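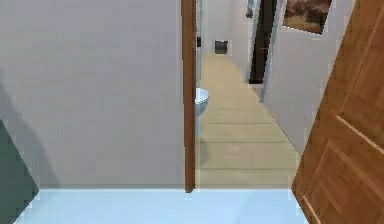 The old Kang building on the river side of Balell is getting turned into apartments after all, and I have to say I'm pretty excited! If you've lived in town as long as I have, you've watched that place sit there with its windows papered over through three different owners and at least two "coming soon" banners. Well, the banner is down and the permits are up. I walked over on my lunch break to read them for myself, because I'm that kind of person.

The plan comes from Diverex, the same outfit that redid the creamery over on the east side. They want to split the upper floors into one and two bedroom rentals and keep the ground floor for shops. Work on the inside is supposed to start in October, and the first tenants could be in by the end of next summer if the winter is kind to us. I've written "by the end of next summer" about other projects in this column before, so take it as you will.

The smallest units will be 500 square feet and the next size up is 600, which sounds tight until you remember how high the ceilings are in there. My first apartment was smaller than that and had a water heater in the kitchen with a tablecloth over it. I lived there four years and had people over for Thanksgiving twice.

What got the most talk at the planning meeting was the rent on those little ones. The starting figure on the handout is $1,737 a month, heat and water included, parking not. There was a bit of a groan in the room when that page went up. A woman behind me said her mortgage is less than that, and a younger guy across the aisle said he's paying almost as much right now for half a duplex with no washer, so I guess it depends on when you got here. Diverex has agreed to hold 10 of the units at a lower rent for people who already work in town. The exact number for those wasn't on the handout, and when somebody asked, the answer was that it's still being worked out with the city. I'll be asking again.

Parking is the other thing (it's always the other thing). The lot out back only covers part of the building, and the rest of the tenants would get permits for Indar Street, where it's already a squeeze on nights when the school has a game. The bakery folks on the corner are worried their morning customers will have no place to pull in. One idea is to make the front spaces twenty minutes only until noon, and I think that's pretty sensible, though I walk to the bakery so it's easy for me to say.

Now for the part I really like. The original staircase stays! There was talk early on of tearing it out for a second elevator, and a whole bunch of letters came in about it, mine included. The new drawings show one elevator at the back and the stairs left right where they are, with the railing brought up to code. The big freight doors facing the river are staying too, but they'll be fixed shut with glass set in behind them. I'm less sure how that will look. The drawing was small and I was sitting behind a tall man.

As for the shops downstairs, no leases have been signed yet. I heard hardware store from one person, dentist from another, and a place that does nothing but soup from somebody who may have been wishing out loud. I'd take the hardware store. I drove half an hour last week for a toilet flapper.

Expect some mess in the meantime. The sidewalk on the river side will be closed once the dumpsters come in, so if you push a stroller or walk a dog that way you'll want to cross over at the light. Crews can start at 7:30 in the morning and have to quit by 6, and they've promised to leave the footbridge open the whole way through - I asked about that one twice, as I use it every day.

The city still has to sign off on the street permits, and that vote comes up at the next council meeting, 7 p.m. in the upstairs room at the library. You can speak for three minutes if you put your name on the sheet by the door before it starts. The full set of drawings is at the front desk in the meantime, in a big blue folder, and they'll let you spread them out on the table if you ask. Bring your reading glasses, the labels are tiny.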